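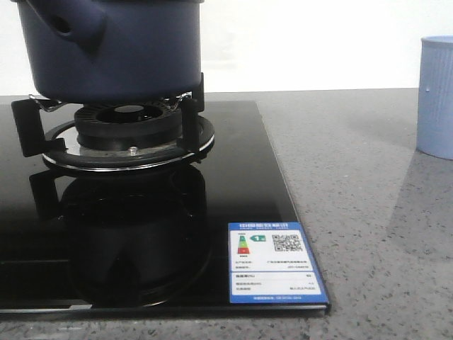

Navy blue pot over a gas burner.

How to Cook a Pot of Dried Beans You'll Want to Eat Plain

I came to dried beans embarrassingly late, and now I can't stop talking about them! A bag costs next to nothing, the cooking is almost all waiting, and the broth you end up with is so good that I've been caught drinking it out of a mug. If you've only ever had beans from a can, please try this once.

What you need

1 pound dried beans (pinto, cranberry or navy are all good to start with)
Water
1 onion, peeled and cut in half
6 cloves garlic, smashed
2 bay leaves
3 tablespoons olive oil
Salt

Step 1. Sort and rinse

Tip the beans onto a baking sheet and run your fingers through them. Pull out any pebbles and anything shriveled. I find a pebble maybe one bag in ten, but my dentist would like you to look every time. Rinse in a colander.

Step 2. Soak in salted water

Put the beans in a big bowl, cover with three inches of water and stir in a heaping tablespoon of salt. Leave them overnight. Yes, salt! I grew up hearing that it makes beans tough, and I believed it until my neighbor Afroza Matubbar handed me a bowl of hers. The skins were so tender. Drain and rinse before cooking.

If you forgot to soak (I forget all the time), go ahead anyway and add an hour or so to the simmer.

Step 3. Boil hard, then turn it down

Move the beans to a heavy pot, cover with two inches of fresh water and add the onion, garlic, bay and oil. Bring everything to a full boil and keep it there for ten minutes. Red kidney beans especially need that hard boil, so don't skip it and don't cook them only in a slow cooker. Skim off the foam if it bothers you.

Now turn the flame as low as it will go and still give you a bubble or two. Set the lid on slightly crooked.

Step 4. Simmer and taste

Check at 40 minutes, then every 15 or so after that. Add hot water from the kettle if the beans start poking out. Stir in a teaspoon of salt once they begin to soften. To test, eat five beans, and keep going until all five are creamy in the middle – one good bean proves nothing.

Step 5. Cool in the broth

Turn off the heat and let them sit in their liquid for half an hour. They soak up more flavor and the broth thickens nicely.

Storing

Beans keep four days in the fridge, covered in broth. They also freeze really well; I pack them in 600 ml tubs with a bit of room at the top. Thaw overnight in the fridge, or run the tub under warm water and slide the whole block into a saucepan with a splash of water.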